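Nasholm kitchen runs – left finger fault, July notes

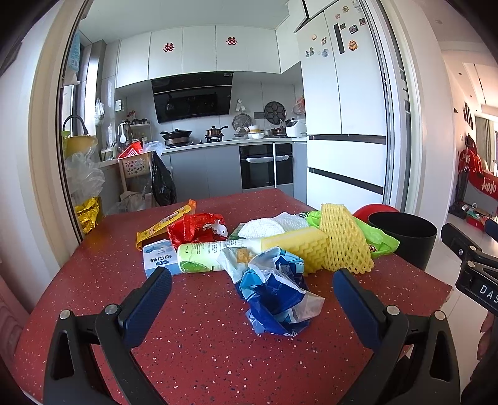
Notebook 4, p. 53

OK, writing this up while I still remember it, because the log is a mess and I only got half of it into the tracker.

Left finger stopped closing all the way again. Same thing we had on the Carrier set, I'm pretty sure, except there it was always the right one. I was doing the mixed pile on the red counter (sponge, fruit net, the roll, all those crinkly bags) and the first long stretch was fine. Then the width reading started lagging behind my hand. Squeeze, nothing, nothing, then a jump of 2 mm all at once. I kept going for a while, which I shouldn't have, and that's why the tail end of the batch is flagged. Sorry to whoever has to sort it!

Tried first: power cycle, rezero with the fingers shut. Good for a few grabs and then it came right back. Swapped the cable with the spare in the Zurkow box – no change at all, so I'm crossing the cable off.

Took the left finger off at the bench. All four pad screws were snug, pad not peeling, and I was already annoyed by then because I'd bet on the pad. The trouble was further down. There's a shred of thin plastic film wound around the pivot, packed in tight enough that I needed the good tweezers and the magnifier. My guess is it came off a snack wrapper, but it's so chewed up I can't say which. Cleaned it out, a tiny dab of grease, back together.

Then 100 open/close cycles with nothing in the fingers. No lag, no jumps. Did 53 grabs on the sponge after that and the reading tracked the whole way. I'm calling it fixed but I don't totally trust it yet.

One safety thing. While it was sticking I reached over with my free hand to push the finger shut, and it let go and snapped closed on my thumb. No blood, just a pinch and some bad language. Please set the thing down and cut power before you poke at it. I'm putting a strip of tape on the handle that says so.

To do:
check the right finger pivot too, haven't opened it
ask Pastetti if they sell a cover for that gap, or we print one
pull the torn wrappers out of the prop bin
rerun the flagged part of the batch

Bench magnifier is back in the top drawer, tweezers are in my bag – will return them.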